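Nakik Household Inventory Lists

Transcribed item records from household inventories, with normalized headings and a controlled vocabulary for storage furniture. Version 8, released August 15, 2018.

Contents

items.csv: one row per inventory entry
sources.csv: one row per inventory document
vocab.txt: controlled terms, one per line
CHANGES: release notes

The earliest source document is dated 1794 and the latest 1893. Coverage is uneven. Most of the later documents come from the Skolton register. The Prenby papers are shorter and often omit room headings.

Fields in items.csv

item_id: integer, stable across releases
source_id: key into sources.csv
room: room heading as written, blank if the clerk gave none
text_raw: diplomatic transcription, original spelling kept
text_norm: expanded and modernized text
term: controlled term from vocab.txt, or NONE
value_raw: valuation string as written
value_pence: valuation converted to pence, blank if illegible

Files are UTF-8 with Unix line endings. The delimiter is a comma and fields containing commas are double-quoted. Blank means missing. Zero means the clerk wrote a zero or "nil".

Transcription rules

Superscript abbreviations are lowered to the line in text_raw and expanded in text_norm. Struck-out entries are kept and prefixed with a tilde. Ditto marks stay in text_raw and are resolved in text_norm. If a valuation covers several entries joined by a brace, the full amount is attached to the first entry and the rest are left blank. Do not sum value_pence by room without checking for braces.

Storage furniture terms

The Hourani scheme was used through version 7. It merged chests and cabinets, which made the term column unusable for anything but rough filtering. The current terms are below.

chest: lidded box, opened from above
press: upright, with doors, shelves inside
drawers: upright, with stacked drawers and no doors; includes small tabletop pieces
desk: any piece with a writing surface, with or without drawers

Entries reading "nest" or "set of boxes" are coded NONE unless the text mentions drawers. Handles and other fittings are not coded.

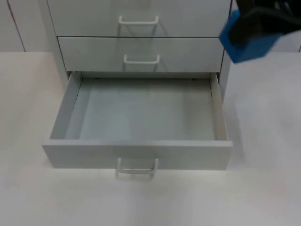 Known issues

Source 900 was transcribed from a poor microfilm copy, and its value_pence column should not be used. Two spellings of the Prenby parish heading remain in sources.csv. Room headings that continue over a page break are sometimes repeated in the room field with "contd" attached. A fix for the July errata list is in progress.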